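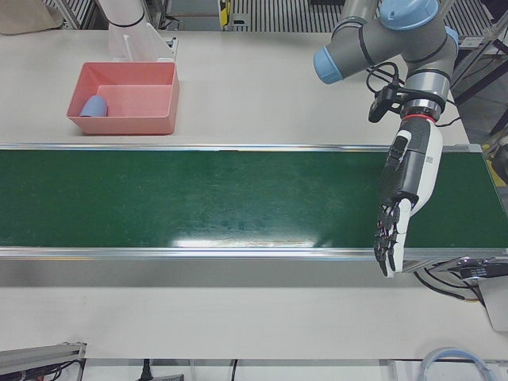 The Plolimow Shared Workshop provides bench space, tools and storage to members who are building machines of their own. The sorting cell, known to members as Follen, has occupied the long bench since April and is the largest project currently on the register. It is intended to take small household items from a belt and place them in a bin. The green conveyor runs almost the full width of the table, with the pink bin standing on the far side and a light blue cup lying in it. The hand on the grey arm hangs over the right-hand part of the belt, with a small black camera fixed at the wrist above it.

The project is led by Svenja Diekmann, a member of the workshop, who also wrote the control program, Zason. The belt was bought second-hand from Gerlach, a local dealer, for 187 euros. Belt speed is at present limited to 150 millimetres per second, and this limit may not be changed without the agreement of the project lead.

Members wishing to see the cell in operation may attend on Tuesday evenings from 5 o'clock. Visitors are asked to remain on the near side of the bench and to keep bags and loose clothing clear of the belt. Parts lists and wiring notes are kept in the project folder in the workshop office.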